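Filed under: Shop Automation / List Archive
2 min read
4/23/18 — posted by Themba Visser

Re: can they do the boring jobs yet

Tsegereda Shiferaw wrote:
> My sister wants to know when she can buy something that empties
> a dishwasher. I told her to ask the list. Also we have 26 people
> at Olport and half of them spend the morning moving boards from
> one place to another. Surely THAT is solved? Vorketti quoted us
> a price and a lot of adjectives.

Dishwasher, no. Not this year, don't let her wait for it. Wet glasses, forks every which way, somebody's kid put a shoe in there. Forget it.

Boards — sort of. If they come in a tray, same way up, same angle, it was solved years ago and you don't need anything clever. Loose boards are the hard bit. Round ones worse, becuase there's no long edge to square up on, and the tall parts are right where you'd like to put a finger. 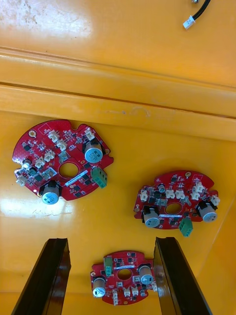 Round red boards on the yellow work surface, one between the gripper fingers.

What I'd ask Vorketti, before any money:

- who turns the boards the right way round, the robot or one of your 26
- what happens when it grabs a capacitor instead of the edge
- do the green terminal blocks get in the way of the grip
- shiny surface, overhead lights. does the vision cope or do you end up buying matte mats

Steyn ran 75 picks for us at Flavdale with boards just put down anyhow. 6 misses. Sounds fine til you remember a person misses none and is also talking about football. And slow, I could of had lunch.

So for moving loose stuff I'd wait till June at least, they say new fingers are coming. For trays go ahead.

More later, have to run — van's here.

Themba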